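Climumdale was the stop I'd circled on the program, mostly for the words "maintenance talk, bring questions". I brought 3 and got through one, the queue for the sausage sizzle being what it was.

The two-armed unit from Nuvirura gets more pampering than my ute. Every 100 runs the gripper brackets come off, the mounts are wiped down and the screws go back in with a torque driver that lives in its own padded case. Cables are checked for rub at the connectors first — the old loom lasted until December, and we heard a fair bit about the old loom.
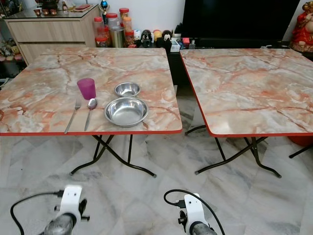

*Sutanto Handling Group, Upkeep & Setup*

Table setting is the job at present: fork, spoon, cup and two steel bowls on one folding table, with its marbled twin alongside for the transfer. Both tops get levelled each morning. A 3 mm lean is enough to upset the bowl grasp, apparently, and would pass for dead flat at my place.

Spares sit in a tub marked Bendix, 64 finger pads at last stocktake. I asked how long a pad swap takes. Twenty minutes, or 20 plus however long it takes to find the small hex key.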